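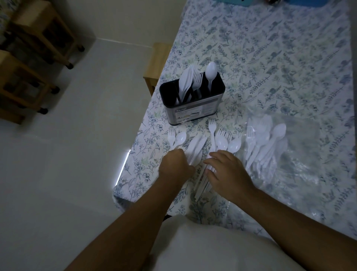 Knives get gathered by hand, with the caddy standing just beyond. White plastic on a leafy tablecloth is a tough test for any sorting arm.

I spent an October morning with the folks at Okabe, who are teaching an arm called Somow to sort picnic cutlery, and all anyone wanted to talk about was the night it threw forks!

Junpei Ikeda was running it that evening. The arm had done 438 clean picks, he told me, and then it closed on a fork that was still inside a clear bag. The cameras saw the fork just fine (the bag, not so much). Up came the whole thing, the plastic snagged on the wrist, and Somow kept swinging at 70 percent speed with cutlery flying everywhere. Junpei hit the stop button and went home with a scratched chin.

The part that bugs me is the force limit. It should have tripped at the first tug, but somebody had raised it weeks earlier to quiet the false alarms, and the note never made it to the night crew. I've done the same thing with a smoke detector, so I can't get too high and mighty.

Itsuki Hoshino has since put the limit back and locked it. She wants 500 more bagged pieces handled by people first - slowly, with cameras on - before the arm gets another try.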